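Clerthorpe has a new attraction, and it is a small grey box with a blue block in it.

The box has a white table to itself at the Dunbridge, the former carpet showroom by the bus station, where the Wunderlich puzzle season opened in January. The season is devoted to packing: putting things into other things, preferably so that they fit. Visitors pay £3 for the privilege, and 722 of them have done so already, which is more than the carpets managed in their final year.

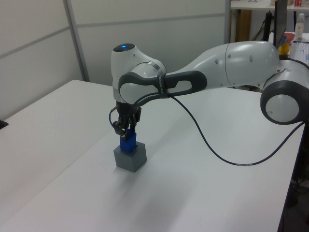 *Blue block, grey cube: the pairing on the white table at the Dunbridge.*

"People expect something with 600 pieces," said Kristine Ocampo, who put the season together. "I give them two and they stand there for ages." The harder puzzles are kept at the back – 11 of them, in order of how much swearing they cause – but the queue has stayed stubbornly at the front.

Opinion in the town is divided over whether a block going into a box counts as a puzzle at all.

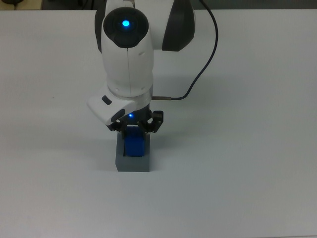

Bogdan Ene thinks it does, and wrote to tell us that anyone who finds it too easy has never tried to get a casserole dish back into the cupboard it came out of. He would like the season extended to cover tents.

There are no plans for tents. There is, however, a talk on the packing of suitcases by Trinidad Cabanatuan, already full, with a waiting list that has itself become rather hard to fit on the noticeboard.

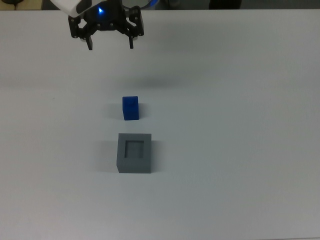
A second talk has been pencilled in for those who missed out, provided enough chairs can be got into the side room. Ocampo has measured it twice and remains hopeful. Doors open at 11, and large bags should be left at the desk.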